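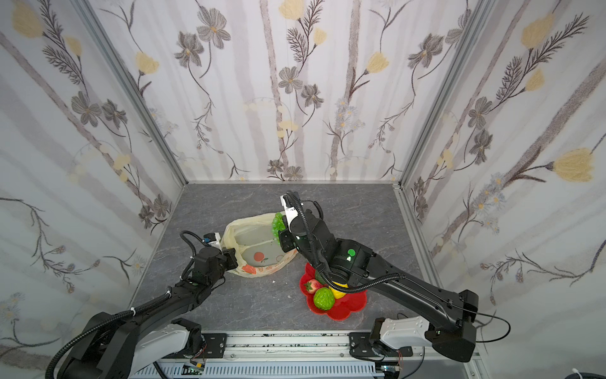

Daisies, pale yellow tulips and soft gray bands on white.

I've been on a wallpaper kick since June and I'm not sorry! It started with the upstairs hall, which had been plain beige for 15 years, and my sister-in-law Chae-won Ki saying (kindly) that it looked like a dentist's waiting room. So I ordered samples. Then more samples. By the end I had 27 of them taped up next to the linen closet, and my husband was asking if we could please just pick one.

If you're thinking of papering a room yourself, tape your samples up and leave them for a few days. I fell hard for a big leafy green one in the morning and couldn't stand it by suppertime - the hall gets no sun after 4 and it went the color of pea soup. Small flowers did much better. Buy an extra roll, too, and check that the batch numbers match before you open anything. I didn't, and one strip behind the door is a shade pinker than its neighbors.

Keegan Lemieux from the Drotness paint shop lent me his long table and a good smoothing brush, and he talked me into starting in the corner by the closet instead of at the top of the stairs. I got the first wall up in one evening. The second took three, mostly on account of the light switch.

Next up is the downstairs bathroom. I have leftover paste and half a roll of stripes, so if anybody has papered around a pedestal sink, write and tell me how you did it!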